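3. Ce que les comptes rendus taisent : adresses, accès, horaires

3.1. Entrer dans le corpus par la petite porte

J'ai commencé par lire, tout bêtement. Avant de coder quoi que ce soit dans Akton, j'ai passé le mois de février à parcourir les récits d'exploration publiés sur le forum Genireck, dans l'ordre où ils tombaient, avec un carnet à côté du clavier et beaucoup de thé. Le corpus final compte 2 386 comptes rendus, une fois écartés les doublons, les annonces de rassemblement et les fils où l'on ne parle que de chaussures (il y en a, et ils sont passionnés !). J'avais fixé au départ un plafond de 3 000 textes, en me disant que je n'irais jamais jusque-là, et le tri m'a donné raison.

Ce qui m'a frappée très vite, c'est la régularité de l'ouverture. L'explorateur raconte d'abord la route, la voiture, le réveil trop tôt, le sandwich de la station-service, puis il y a une sorte de trou – et hop, on est à l'intérieur. Le passage de la clôture, le moment où l'on franchit vraiment quelque chose, disparaît presque toujours. J'appelle ce trou « l'ellipse d'accès », faute d'un terme plus joli, et c'est elle qui m'occupe dans cette section.

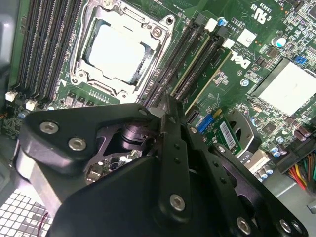

L'ellipse prend des formes assez variées. Parfois c'est une formule toute faite, du genre « après un peu de gymnastique » ou « l'entrée nous a souri ». Parfois c'est un simple saut de ligne. Dans les récits consacrés à l'ancienne usine Penner, qui reviennent très souvent sur le forum, on trouve même une blague partagée : tout le monde dit être entré « par la cantine », alors que la cantine a été démolie bien avant les premiers messages. Un lecteur de passage n'y voit que du feu. Un habitué comprend qu'on lui dit bonjour.

Je précise que je ne cherche pas à reconstituer les accès, et j'ai d'ailleurs retiré de mes notes les trois ou quatre détails qui auraient pu servir à cela. Mon intérêt va à la manière de se taire, à ce qu'elle suppose de confiance entre gens qui, pour la plupart, ne se sont jamais rencontrés. Quand un nouveau venu demande franchement par où l'on passe, la réponse publique est polie et vide, et la vraie conversation (quand elle a lieu) part en message privé, où je ne suis évidemment pas allée. 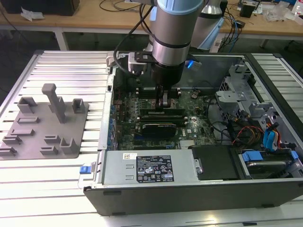 Laboratoire d'ethnographie des lieux délaissés – équipe « Friches, récits, usages »

Pour le codage, j'ai retenu six catégories : omission pure, formule figée, blague d'initiés, brouillage volontaire, renvoi vers un récit plus ancien, description explicite. J'en avais sept dans la première version. La septième, « oubli », m'a vite paru intenable : comment savoir, depuis mon bureau, si quelqu'un a oublié d'écrire une phrase ou s'il a choisi de ne pas l'écrire ? Je l'ai fondue dans l'omission pure et je dors mieux depuis.

Le brouillage volontaire est de loin ma catégorie préférée. L'auteur donne des détails, il en donne même énormément, et ils sont faux ou déplacés. Un sanatorium change de vallée, un château perd son étang, la gare la plus proche devient un aéroport. J'ai pu repérer ces glissements uniquement lorsque le site avait déjà été raconté ailleurs sous son vrai jour, ce qui veut dire que j'en rate sûrement beaucoup. C'est une limite de l'étude et je ne vois pas bien comment la lever sans aller frapper aux portes.

Le cas de Skumby est à part. Ce nom de code désigne un ensemble de bâtiments hospitaliers que le forum protège depuis longtemps, et il a fini par désigner aussi une façon de raconter : « faire un Skumby », c'est publier un récit entier sans un seul repère, ni saison, ni distance, ni couleur de papier peint. Certains membres adorent l'exercice. D'autres s'en agacent franchement et réclament qu'on leur laisse au moins la météo !
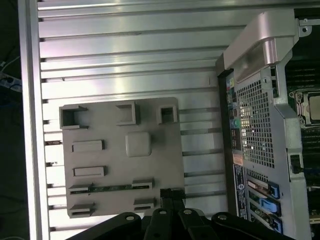
Je me suis longtemps demandé si cette discrétion relevait de la prudence juridique ou de la morale du groupe. Les règles affichées de Genireck sont courtes et parlent surtout de respect des lieux : on ne casse rien, on n'emporte rien, on ne taguera pas non plus. Elles ne disent pas un mot des adresses. L'interdit circule donc autrement, par imitation, par petites remarques sous les messages des débutants (« tu devrais flouter le panneau, je dis ça pour toi »), et parfois par un silence assez glacial sous un récit trop bavard.

Les membres les plus anciens se permettent davantage. C'est chez eux que j'ai rencontré les descriptions explicites, presque toujours à propos de lieux disparus, brûlés ou reconvertis en logements. Une fois les bulldozers passés, les langues se délient, et le vieux récit est quelquefois réédité avec son passage manquant : la grille, la haie, le soupirail, et la peur bleue du premier qui s'y glisse. J'ai trouvé ces rééditions très touchantes, je l'avoue, et elles mériteraient un article pour elles seules. La version du forum sur laquelle je m'appuie est celle de juin 2022 ; plusieurs fils ont été remaniés depuis et je n'ai pas réintégré les changements.

Figure 6. Tour d'ordinateur ouverte, couchée sur le côté ; carte mère verte au centre du boîtier.

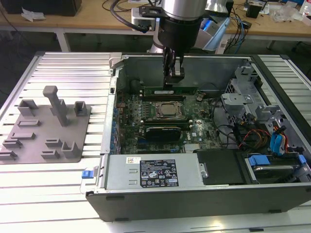 3.2. Le retour à la voiture comme scène finale

Si l'entrée s'efface, la sortie, elle, s'étale. On raconte volontiers les genoux écorchés, la lampe qui lâche dans le dernier couloir, le promeneur et son chien que l'on salue avec un air dégagé. Dans les récits sur Penner, le retour occupe parfois plus de place que la visite elle-même, et je crois que c'est là que se loge ce qui manquait au début – un peu de frontière, racontée à l'envers, quand elle ne risque plus de renseigner grand monde. J'ai donc repris le codage des derniers paragraphes avec la même grille, en gardant les catégories telles quelles.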